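I have been wanting to write about bins for weeks now, and I know how that sounds. But stay with me, because sorting parts has become my favorite part of the whole workshop day and I can't keep it to myself any longer!

The back area at Dreratside had become a place where molded pieces went to get scratched. We'd bring the black shells over in whatever tote was closest, stack them flat, and then wonder why the glossy side looked like it had been dragged down a driveway. In October I finally pulled everything out onto the carpet (gray, short pile, very forgiving on the knees) and started over with one rule: every part gets a spot, and every spot is bright enough to find from across the room.

The bright part was easy. I am a yellow person. Yellow cabinet, yellow panels, yellow labels if I could get them. The folded panels are the ones I love most, all pleats and sharp creases, and they look different every time the light changes. They're also a pain to store. Lay them flat and they slide, lean them on a wall and they walk away from you. Standing them up against the black slotted frame has been so much better – the thick edge has something to rest on and the folds stay crisp.

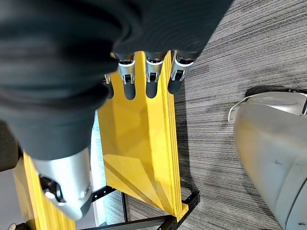
Benedetti wrote in after my last post to say that pleated panels should always hang, never stand, and that a pair of padded hooks would save me the floor space. I like the idea a lot, and if I had a stronger rail I'd try it tomorrow. For now the frame stays. It cost me nothing, it was already in the room, and the slots let me bolt on a stop wherever I want one.

Now, the bins! I tried the Kestex dividers first, the gray ones that click together, and they were fine for small stuff but far too fussy for anything long or curved. Then I tried a Bruretti tray, which I still use for screws. What I kept coming back to was the plain white tote with rounded corners and a good thick rim. You can grab it from any side, it wipes clean in seconds, and dark parts show up against it beautifully.

The other discovery was cardboard. Just a piece of a shipping box, printing and all, laid in the bottom. It gives the parts a softer place to land and when it gets grubby you toss it and cut another. I cut 8 sheets in one go and I'm down to the last few.
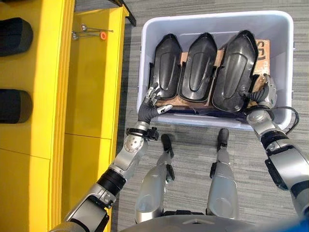 I stand the shells on their ends of the lineup from narrow to wide, which took some trial and error. Five to a tote was too many and they rubbed. Three is lovely. The big one does like to lean over toward the wall of the bin, so I'm thinking about a strip of felt along that side, or maybe a little cardboard wedge if I can get the angle right.

Setting up a tote takes me 30 seconds now, and I get a silly amount of joy out of it. Next up is the inside of the yellow cabinet, where there are things I haven't touched since we moved in – wish me luck, and if you have a trick for storing long cables without the tangles, please leave it in the comments!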